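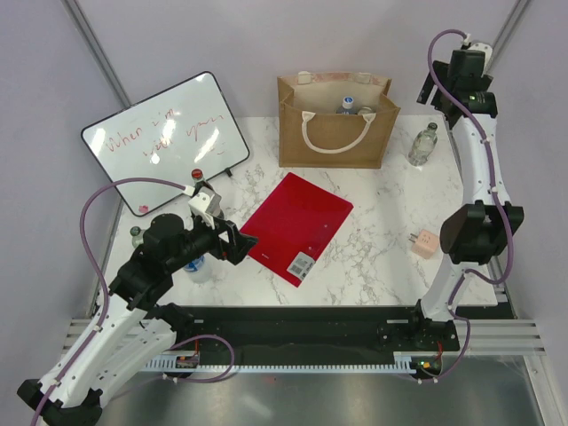
Trindville share house, kitchen clear-out

Quick page, more to come when I get a minute. We had the lease up at Nukbridge in May and 13 boxes went straight over to the new place, unlabelled of course (my fault). Whatever didnt have a home landed on the marble-look table. Lawal Bako did most of the lifting, I did most of the typing. Captions are short, sorry, on my lunch.

The whiteboard
Black edge, red marker. "When i m" and "with your" is about all I can get out of it, the light's bouncing off the rest. Left it leaning at the back for now. Going up beside the fridge once we find the hooks. Whoever has the red marker please give it back.

The tan tote
Rope handles, stands up on its own, which is more than I can say for the other bags. Bottle with the white and blue cap is in there, plus something with a clear rounded top. Tote is staying in the kitchen as the grab-and-go bag. Lawal wanted it for the car. Lost the vote, 4 to 1.

Glass bottle, green cap
Keeping it. Good for cold water and the colour's nice. Needs a spot in the fridge door, the top shelf is too short, we measured.

Pink power adapter
The little cube one. Outlets on the top, prongs out the side. Handy for the bench where there's only one socket and the kettle hogs it. Please dont take it up to the bedrooms, the last one went to Entili for a weekend and never came home.

Still to sort
Tea towels, the drawer of lids, the spare kettle. Vakau St op shop takes kitchen stuff till 4 but not electrical, so the kettle has to go somewhere else. Got rid of more than 67 things so far going by Lawal's list, he's counting single teaspoons though.

Next lot of pics is the laundry cupboard. 7 pm start, bring gloves and a box if you've got one.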